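**1/** Right, budget thread. A few of you have asked how a small outfit like ours goes about buying hand-held grippers for collecting robot training data, so I've put the kettle on and I'll tell you what we did, wrong turns and all.

**2/** We started with a spreadsheet and a lot of optimism. The Fletstead grant gave us 2,000 for the first round, and I'd happily have spent the whole lot on grippers before lunch. Fung-ping Wu very kindly took the laptop off me.

**3/** Her point was that the grippers are the easy bit to price. It's the cables, spare finger pads, chargers and storage that creep up on you - and then the people's hours, which I'd left out altogether (sorry, everyone).

**4/** We had quotes from Nidmont and Choi. Nidmont came in at 497 for the extras alone, which made me sit down, but it did include replacement pads. Choi was cheaper and wanted until August to deliver. Both were lovely on the phone, I should say!

**5/** My best advice is to borrow before you buy. Get the things in your hands, at a proper desk, with a proper drawer, and see what you find yourself wishing you had.
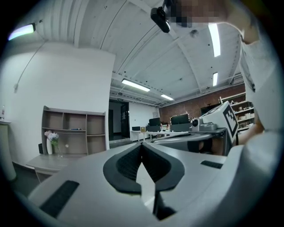
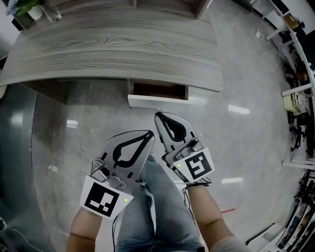
*Grippers in hand, and a good many lines of the spreadsheet along with them.*

**6/** After a long spell with them, my own wish list had changed completely. I'd wanted the fancier carry cases. Now I want longer cables, somewhere decent to rest my elbows, and a second set of pads in the cupboard so that one worn pair doesn't cost us an afternoon.

**7/** So the plan at the moment is to order 2 grippers and all the spares first, then go back for more once we know how quickly we get through the bits. Zorkico will hold their price for 7 weeks if you ask nicely, so do ask. I nearly didn't.

**8/** I'm still undecided about the service contract. If you've paid for one and been glad of it (or not!), please do tell me, I'm reading all the replies - and Fung-ping would like it known that she wants actual receipts.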